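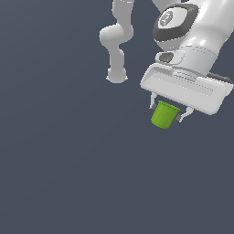 Slate blue-grey in a north-facing hallway, and why has my second coat gone patchy?

Craig Halliday
Posted Aug 3, 2026

Hello all, long-time reader, first time asking. We moved into a terrace in Flamholm last November and the hallway was the one bit we both hated from day one (magnolia on woodchip, you know the sort). The woodchip is gone, took me three weekends and most of my fingernails, and I've had the walls skimmed. I put on a mist coat of thinned white, then two coats of a slate blue-grey called Sumier, which I got mixed in matt at MacRitchie in town.

The colour itself I love. The trouble is it's gone patchy. There are shinier bands near the ceiling and down by the skirting where I cut in with the brush, and in the middle you can see stripes from the roller if the front door's open. In the evening with the light on it's fine, you'd never notice. My wife says leave it alone and hang some pictures. I can't leave it alone, I walk past it every morning and twitch.

Things I've wondered about: was the plaster not sealed properly? Did I do the second coat too soon? (I gave it the time on the tin, but the hall's chilly.) Is it my cheap roller? And is there any way of fixing it without starting again, as the paint wasn't cheap and I've got less than half a tin left.

Also, slightly separate, should the ceiling and woodwork be a bright white with this or something softer? Half of me thinks bright white will look a bit harsh, like a dentist's.

Blair Hepburn

That's picture framing, or flashing, depending who you ask. Dark-ish matts are terrible for it. Your brush leaves a different thickness and texture to your roller, and if the edge has dried by the time you roll up to it you get a band. I'd put money on you cutting in the whole hall first and then having a cup of tea. We've all done it!

Do one wall at a time. Cut in the top, the corner and the skirting on that wall, then roll straight away while it's still wet, and get the roller as near to the edges as you dare. Go in sideways along the ceiling if you can. Then leave that wall be. Don't go back over bits that look thin, wait until it's dry and have a look then. Going back over half-dry matt is what makes those shiny spots you're describing.

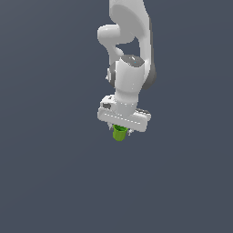

Roller matters as well. I used the ones that come in a multipack for years and thought I was just bad at painting. Get a decent medium pile sleeve, wash it before you use it (gets the loose fluff out) and load it properly. Most people squeeze it dry up the tray and then press hard to get the last of the paint out, and that gives you the lines. If you can hear it going sticky, you needed more paint a while back.

For stripes in the middle, lay off with light strokes from top to bottom, all in the same direction, no pressure. One more full coat should sort you out. You'll need another tin, sorry. Take the old one back with you so they can match the code, and tip the two together in a big bucket before you start, because mixed colours can be a shade out from one batch to the next.

On the plaster, if it was soaking up unevenly you'd have dull blotches in random places. Bands at the edges is technique.

Fraser Cowie

I just used Clisidex on mine and it was fine. £29 a tin. Wouldn't bother with matt in a hallway anyway, it marks if you look at it. Got kids? Dog?

Jeanie Purves

Blair's right about the wet edge so I'll not repeat all that. I'd only add, put some heat on in there the night before, and leave it overnight between coats whatever the tin says. Our stairwell faces north too and it took ages to dry even in summer.

As for the white, I went back and forth on this one for months. I had a creamy white up first because everybody told me bright would be harsh, and next to the blue-grey it just looked yellow, like the ceiling of an old pub. Clean white was far better. It gives the wall something to sit against and the colour reads as more blue and less grey.

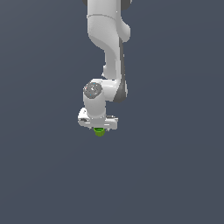 Clean white on a flat slate blue-grey.

I'd use satin for the skirting and the door frames, gloss shows every lump if your woodwork is as old as ours. Flat white for the ceiling, always.

One last thing, don't judge it by the front door! Light skimming along a wall shows up everything, including the plasterer's bad days. Pop your head round from the kitchen end and see if it still bothers you before you spend a Saturday's money on more paint. If it does, do the long wall first and see how you feel about the rest.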